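How do summer bridge programs work if you're starting college a few years late?

Hi everyone! I got my acceptance from Dedau College last week and I'm over the moon. I'm 32, first in my family to go, and I left high school without taking any math past algebra. The letter mentions a bridge program in August called Clilorex that's "open to all incoming students," but all the photos in the booklet are of teenagers. Has anyone my age done one of these? Does it count for credit? And can I do it if I work mornings? I'm so excited that I've already bought a backpack, but I don't want to turn up and find I'm in the wrong place.

Posted by Jarell

Congratulations!! I did Clilorex two summers ago and loved it. There were 15 of us in my group and I wasn't even the oldest. You get 3 credits if you finish, and they go on your transcript as an elective, so they won't replace your math requirement (ask about the placement test separately – the advising desk is really good about it).

Mine ran in the afternoons, but there was an evening group too, so mornings at work should be fine. Check this year's times before you tell your boss anything. The first week is mostly study skills and finding your way around, and I still use the note-taking system they taught us. Each group also tours the departments, even the ones you'd never think of signing up for. I went in sure I'd major in history and came out with a list of five other things I wanted to try!

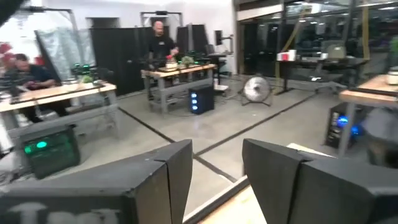

Gray concrete floor with dark tape lines across it

Bring your financial aid letter on the first Monday. They go over it with you one on one, and that hour alone was worth the bus fare. If you have kids, ask about the family room in the library, too.

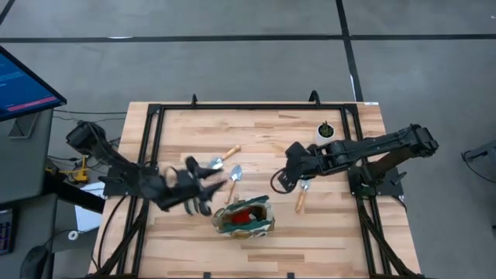
Light wood table, two black robot arms

Go for it, and say hi to the front desk from me!

Posted by Mai

My sister's college had one of these but it was 16 days and no credit, so it depends on the school. Call them.

Posted by Guest

Thank you both! Just called and the evening group still has spots – I'm signed up!

Posted by Jarell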